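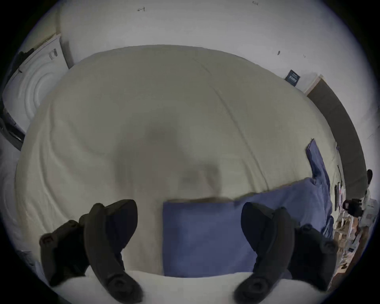
Pinch-and-spread demonstration is a method for recording how people handle loose cloth, used to train robot arms to straighten and fold bedding. A person works on the cloth directly with a gripper in each hand, and the movement of the grippers is recorded along with video. No robot arm is needed during recording. The method was developed at the Rarnirley laboratory by Othmane Berrada and Snežana Babić, and the recordings made with it are known collectively as the Flomis set.

Background

Cloth is hard for robots because it has no fixed shape. A cup can be described by its outline and a few angles, but a crumpled sheet can lie in countless ways, and much of it is hidden under itself. Earlier work at Rarnirley relied on teleoperation, in which a person moved a robot arm from a distance. Operators found it slow. They often missed the fabric or took hold of two layers when they wanted one, and many recordings had to be thrown away.

Berrada proposed in January that the arm be left out of the recording stage. The person would hold the same kind of jaw that the arm would later carry, so that any grasp made by hand would be one the arm could also make. Babić designed the recording procedure and wrote the first set of instructions for operators.

Procedure

Each recording begins with a cloth dropped onto a soft surface, usually a bed or a padded bench. Soft surfaces were chosen over tables because bedding is normally handled on them, and because the surface gives way under the jaw. The operator is told to find a raised fold, close one jaw on it, and lift until a free edge comes into view. The second jaw then takes the edge. The two hands move apart until the cloth is stretched between them, and it is lowered again.

The point of first contact matters more than any other part of the movement.

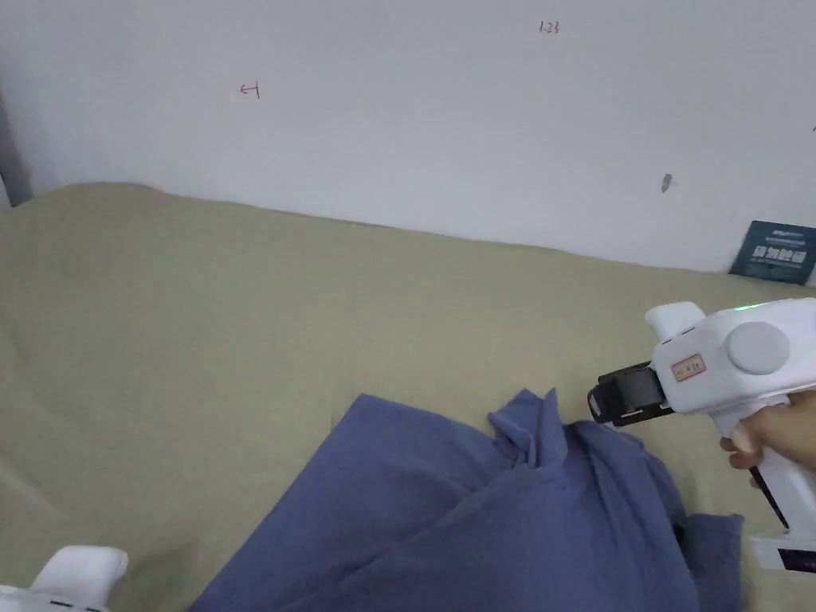 A fold that stands up from the rest of the cloth can be taken from the side, with little risk of catching the layer underneath. A flat area gives the jaw nothing to close on. Operators who meet a flat area are asked to push the fabric together first, and the push is kept as part of the recording.

Video is taken from the gripper and from head height. The gripper view shows the contact closely but loses sight of the rest of the cloth when the jaw is near it. The head view shows the general shape of the cloth but is often blocked by the operator's hands. The training program receives both, matched in time.

Recordings in which the cloth slips from the jaw are kept if the operator picks it up again. Jasper Wouters, who joined the project later, argued for this change. Under the first instructions such recordings had been deleted, and robots trained on what remained tended to carry on with the movement after dropping the cloth.

The Flomis set

The set contains 592 recordings of single cloths. Of these, 146 include at least one slip and recovery. The cloths are plain in color and without print, and range from pillowcases to small blankets. Fitted sheets were left out. Each recording carries written notes giving the type of cloth, the surface it lies on, and whether the first grasp held.

Results

Sorin Radonjić tested a trained program on a two-armed robot, using cloths that did not appear in the set. The robot was given 30 attempts to spread a crumpled pillowcase and was allowed 3 grasps in each. Radonjić reported that it did best where a fold was already standing, and that most failures came from taking two layers together. Programs trained with the slip recordings recovered from dropped cloth more often than those trained without them.

Results on thick blankets were poor. The jaw could hold the material, but the arms did not lift it high enough to free the lower edge.

Limitations

The method assumes that a person's hand and a robot arm can reach the same places. This does not always hold. An operator can lean across a bed, while a fixed arm cannot, and some recorded movements had to be shortened before use. Ayanda Mthembu has also noted that the jaws have no sense of touch, so the program must judge from video alone whether it is holding one layer or two.

See also

Cloth manipulation
Learning from demonstration
Teleoperation
Two-armed robot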